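Section 4: Setting up an actor profile in Sernex

Read this section before you enter a single credit. Sernex calls the profile form "self-checking". It checks that the boxes are full, and that is about all it checks.

1. Open Performers, then New Profile. Type the stage name first. If the birth name is different, put it in the second field, even though the form says optional.

2. Enter the training. Pick a school from the list only if the actor finished there. The list has 491 entries and no setting for "attended for a term", so use the Notes box for that.
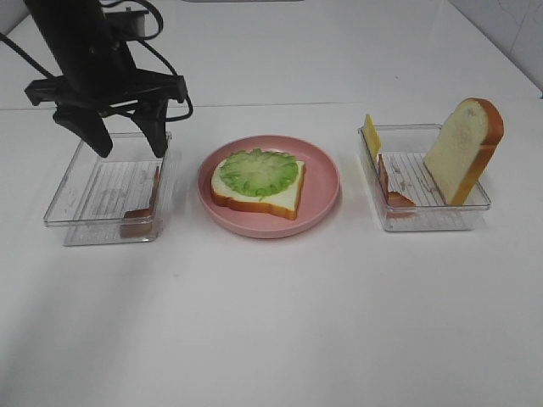
3. Add screen credits, oldest first. The Sort button is supposed to do this for you. In our May trial it sorted by the date each credit was typed in.

Note: Television films go under Television. The importer likes to put them under Film.

4. Add stage credits by hand. The Hemia import tool claims to read theatre programmes. We gave it 77 from the Grillville repertory season and it listed understudies as leads in a good many of them.

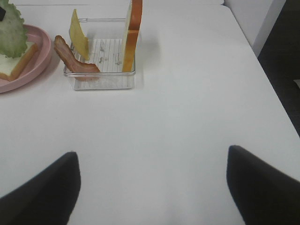 Caution: Do not press Merge Duplicates until you have saved a copy. Two actors who share a surname and a birth year will be treated as one person, and there is no undo, whatever the help page says.

5. Fill in the biography. Keep it to 3 paragraphs. Leave out "acclaimed" and "best known for" unless you can name a source in the Source field. An agent's website is a source for the agent's opinion. 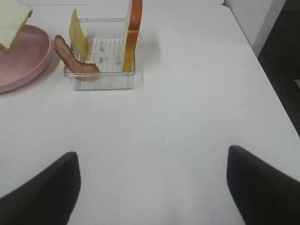 6. Set the theme to Gentile if the profile will be printed. The other themes look nicer on screen and chop long titles on paper.

7. Press Publish, then open the public page in a different browser and read it through. The green tick only means the file was sent.

Note: Changes to the stage name can take a day to show up in search. Support will tell you it's instant.

Section last checked Monday, February 11, 2019.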